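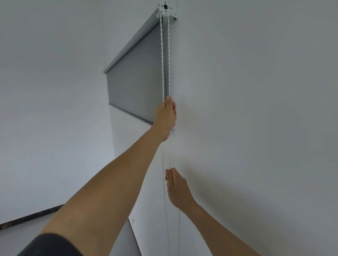

Setting the blind by its chain, Hollstead bench room.

The Blind Belongs on the Setup Sheet
Kusum Bhatt
18 September 2020

The Edum cell at Hollstead is a small one. It has a six-axis arm on a steel pedestal, a fixed camera over the infeed tray, a ring light, and a Kodenum controller that runs the vision and the arm from one cabinet. It picks molded connector housings out of the tray and puts them in a test nest. The integrator was Arabzadeh, and the handover documents were good. I have worked from worse on machines that cost several times as much.

The setup sheet has a line for air pressure, a line for lens aperture, a line for exposure time, and a line for the gap between the ring light and the tray. It has a torque value for the camera bracket screws. It has no line for the window blind. My argument is that it should, and that the blind should be treated as cell equipment, with a tag, a set position and an inspection interval.

I expect some readers to find this trivial. The blind was bought by the building people and hung by the building people, and it would be there if the room held filing cabinets. But the camera does not care who bought a thing. Daylight reaches the tray, the blind controls how much, and so the blind is an adjustable part of the lighting.

What the log shows

In May we went through one full run of the cell. The run was 3,134 picks, of which 283 were rejected by the vision step as "no match" and sent round again. The parts were fine. When we sorted the rejects by time, they fell into two clumps, and both clumps sat in the part of the day when the sun is on that side of the building. With the blind set to its present position the clumps went away. We changed nothing else between the two runs, and I would not have believed the result if we had.

The usual answer is to fix this in the camera. Shorten the exposure, turn up the ring light, add a filter and a hood. All of those are sound, and on a new cell I would ask for them. On this cell the ring light is already at the top of its range, and a hood would sit where the gripper needs to travel. The filter is on order. Until it comes, and probably after, the cheapest control over stray light is a sheet of gray fabric on a tube.

The way it is set now is simple. One person stands under the bracket, reaches up, and works the beaded chain with both hands. A second person watches the histogram on the Kodenum screen and calls out when the bright tail drops below 40 percent of full scale. Then the bottom bar is marked against the wall with a pencil line. It takes a few minutes, including the argument over whether the last bead mattered.
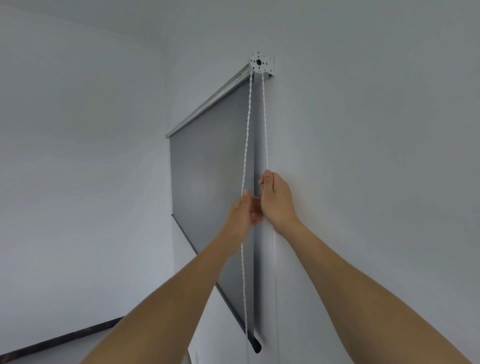 Hands on the chain

A beaded chain is a coarse adjuster. It moves the fabric in steps, the clutch has some slack in it, and the slack is taken up differently going down than going up. Anyone who has set a lead screw with backlash knows the rule: always come to the mark from the same direction. We come to it from above. If the fabric goes past the line, raise it well clear and lower it again. Do not nudge it back by a bead or two. It will look right and settle later.

The speed matters too. A hard pull can make the clutch skip, and a clutch that has skipped often enough will stop holding. Ours slipped over the winter and let the fabric creep down through the shift. The symptom at the cell was a slow loss of contrast that we blamed on the ring light, then on the lens, then on a batch of housings. We had a spare ring light fitted before anybody looked up. That is the whole case for the inspection interval, as far as I am concerned.

My proposed check is short and goes in with the 3-month service:

Run the blind fully up and fully down once. Listen for skipping.
Look at the bracket and its screws.
Look at the chain along its full length for stretched or missing beads.
Set the bottom bar to the mark from above. Leave it for an hour and look again.

The first version had the chain cleaned as well. I took that out. White beads show every fingerprint, and it has no effect on anything.

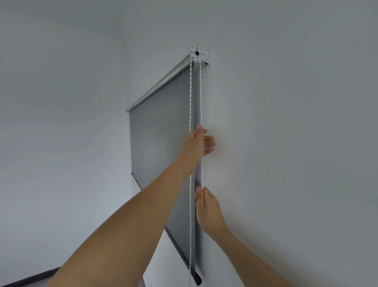 Motorizing the blind is the suggestion I hear most, and I am against it. A tube motor needs power, limits, a control input and somebody to own the fault when it stops short. If the controller drives it, we have added an axis to the cell, with no feedback unless we pay for feedback. If it runs from its own light sensor, it will move the fabric during a cycle, and the camera will see a different tray at the end of a run than at the start. Compare the manual job. There is a hand on each strand of the chain, one higher and one lower, and the chain is taut between them, so the person feels at once if the clutch lets go. I would pay a good deal for a motor that reported that. For a device that should move once and then stay put for weeks, fingers are adequate.

There is a fair objection, and our own production side has made it. People lower and raise blinds for their own comfort. They will go on doing so whatever the sheet says. A pencil line on a wall does not stop an operator who wants to see the parking lot. I accept this. My answer is that the same person can also reach the air regulator, and we solved that with a tag and a line on the start-of-shift check. Nobody welded the regulator shut. A tag on the chain reading "Cell lighting – do not adjust without vision check" would cover most of it, and the check covers the rest.

I would also like Arabzadeh to put a lighting survey in the handover for the next cell, taken at more than one hour of the day, with every window, door and roof light marked on the plan. Their survey for Edum was done in the evening. The numbers in it are correct for the evening.

The revised sheet is with the service group now. The blind is item 12, between the ring light gap and the tray level.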